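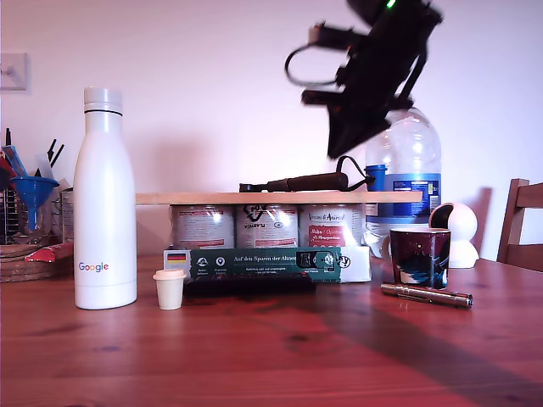 Sumathi Menon asked whether the minutes could begin with her thanks to everyone who turned out on such a miserable evening, and whether we might then take the footpath before the hall bookings, as several people had come only for that. Both were happily agreed.

Rivik Lane Residents' Association
Minutes of the meeting held on February 1, 2018

Present: 13 members. Apologies were read out and good wishes sent to those down with the cold that is going round.

1. Minutes of the October meeting
Agreed, once the spelling of Brokano Close had been put right in two places.

2. Footpath behind Nair Gardens
There was a long and good-natured discussion. The lower stretch by the stile is still under water after heavy rain, and parents with pushchairs are going round by the main road. Sumathi felt that a proper drain was the only lasting answer - others would be glad of a few loads of gravel in the meantime. The council has our letter but has not yet replied. It was agreed to write again, enclosing the list of 40 signatures, and to ask for someone to come and walk the path with us.

3. Hall bookings
The Thursday dance class would like to start 15 minutes earlier. No objection, so long as the chairs are stacked again by the end. The side door is sticking badly and Bernix, who fitted it, will be asked to come back and plane it.

4. Spring plant swap
Everybody enjoyed the last one very much, and it was warmly agreed to hold another. Tomato seedlings are always wanted, and labels please - a good many of us are still wondering what we took home! Offers of cake to Sumathi.

5. Any other business
The street lamp at the corner of Brokano Close is out again. It has been reported, and will be reported once more if it is still dark by the weekend.

The meeting closed with tea. Date of the next meeting to be put on the noticeboard.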